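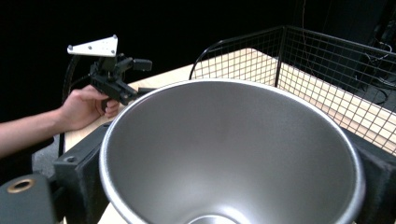 Hi Jolanta, I promised you a proper update on the community kitchen before the November review, so get yourself a coffee, because I have a lot to say! The refit of the back room at Krajewska is mostly behind us and we've moved on to what I think of as the fun part, which is working out what goes on the tables and what goes in the cupboards. The big metal bowl has become a favorite already. It has a nice wide rim and it looks like something you could mix a serious amount of dough in. The black wire baskets are what we've settled on for the tabletops, and you can see how one sits on the pale wood without hiding it. I like that you can look straight through the mesh and know what's in there (or what isn't).

On the money side, we're fine. The tables came in a little under what we'd set aside, the bowls and baskets came in a little over, and the two more or less cancel out. Halina Dudek has the receipts in order and will send them to you separately, along with the delivery note from Juretti that you asked for twice. Sorry about that! It was in my coat.

Enrollment for the cooking evenings is better than I dared hope. We have 25 people signed up and a waiting list that keeps growing, mostly parents from the school and a handful of retired folks who heard about it from Henryk Piątek. We'd planned on one group, but there's no way everyone fits around the tables at once, so we're splitting them into two. Leszek Domański has agreed to teach the second group, and he wants to do soups and dumplings first. I said yes before he could change his mind.

Now the tabletops. I know you were a bit worried about choosing such light wood for a room that will get this much use, and I want to be straight with you about how it's holding up. 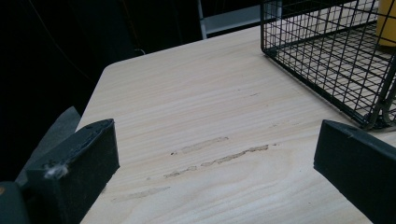 There are a few scuffs. They're tan-brown streaks that run pretty much along the grain, one of them longer and darker than the rest, and they do show on a surface this pale. I don't love them, but I don't think they're a reason to cover the tables with plastic cloths either, which was Henryk's idea. Bogumił Pietrzak wants to try a light sanding and a coat of oil on one patch, and if it blends in we'll do the whole top. He figures it's about 8 hours of work for all the tables, drying time not included. I've asked him to leave the rounded corners alone as much as he can, as they're one of the things I like best about these tables and I'd hate to see them get lumpy.

Two things are still open. The shelving from Vundura is late, so the pans and the spare baskets are living in boxes in the hallway, and we trip over them every morning. And we still need aprons. I'd like to move 100 from the printing line to cover them, seeing as the recipe cards cost less than we thought. Could you let me know if that's OK, or if you need a form for it?

Come by some evening once the groups start. Leszek says he'll save you a bowl of soup.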